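Search the community Search Popular topics

Storing thin picture booklets in clear sleeves without wrinkles?

Posted by Siham Fakhoury, 26 December 2019

Hi all! I've got a very happy problem. My aunt passed on her whole stash of children's story booklets, the thin stapled kind with soft pastel covers, fairy tales and bedtime stories mostly. There are 94 of them and I love every single one! I want to keep them nice but I also want my girls to be able to pull one out and read it, so sealing them up in a box in the closet is out.

I bought a pack of clear plastic sleeves from Sanness and started sliding them in last night. The booklets look great at first, then the plastic goes all wrinkly around the edges and catches the light, and the corners of the booklet poke around inside. The pink ones suffer the most because you can't see the pretty covers through the shine. Am I buying the wrong size? Should the sleeve be tight or roomy? And do they go standing up or lying flat? I'm on the living room floor with piles everywhere, so any advice is welcome!

Maysoun Awad

Oh, what a lovely thing to inherit! I've been sleeving booklets and old magazines since 2012 and it still makes me happy every time a cover slides in straight.

Size first. Lay the booklet on a hard, smooth surface and measure it closed, at the widest point, which on stapled booklets is often the middle of the spine side. You want a sleeve that is a little wider than that, maybe a quarter inch in total. More than that and the extra plastic folds over on itself, and there are your wrinkles. Less than that and the booklet bows. I'd guess yours are a size too big.

Then the material. Soft, floppy sleeves wrinkle no matter what you do. Look for stiffer polypropylene or polyester and skip anything that smells like a shower curtain — that smell is usually vinyl, and it can stick to printed covers after a few years.

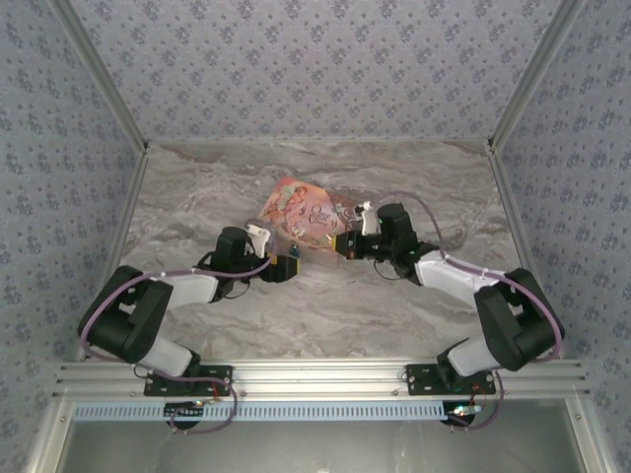
Getting them in is easier if you cut a piece of acid-free card just smaller than the sleeve and slide the booklet and the card in together, spine first. The card carries the corners so they don't catch. Once it's in, pull the card down gently and leave it behind the booklet as a backing board. It keeps everything flat and it stops small hands from bending the thing in half. When you take one out, pull on the card and the booklet together. Never tug a booklet by one corner, even a sturdy looking one! The cover paper creases right where you pinch it and that crease is there for good.

For storage I like standing up, spine down, in a short box, packed so they support each other but you can still flip through with one finger. My Rizk boxes hold some 14 booklets per section with the boards in. If a section is half full, put a block of foam behind the last one so they don't slump. Flat is fine too, but keep the stacks low or the girls will always pull from the bottom.

One more thing, since they'll be read: let the girls choose which ones live on the low shelf! Mine swapped theirs every February and it was a huge event in our house.

rosefinch193

I just use a three ring binder from Moda with the sleeves that have holes down the side. Works great for the skinny ones. Fat ones fall out.

Siham Fakhoury

Thank you both!! Measured this morning and Maysoun was right, my sleeves are nearly an inch too wide. I'm sending the unopened packs back and will look for the stiffer ones at Parnau. I have plenty of card already so I tried the sliding trick on one of the pink ones and it went in so smoothly, I did five more just for fun. Might do the binder for the really thin ones — do the holes tear after a while?

rosefinch193

Not so far. Don't overfill it.

Contact us | Copyright | Back to top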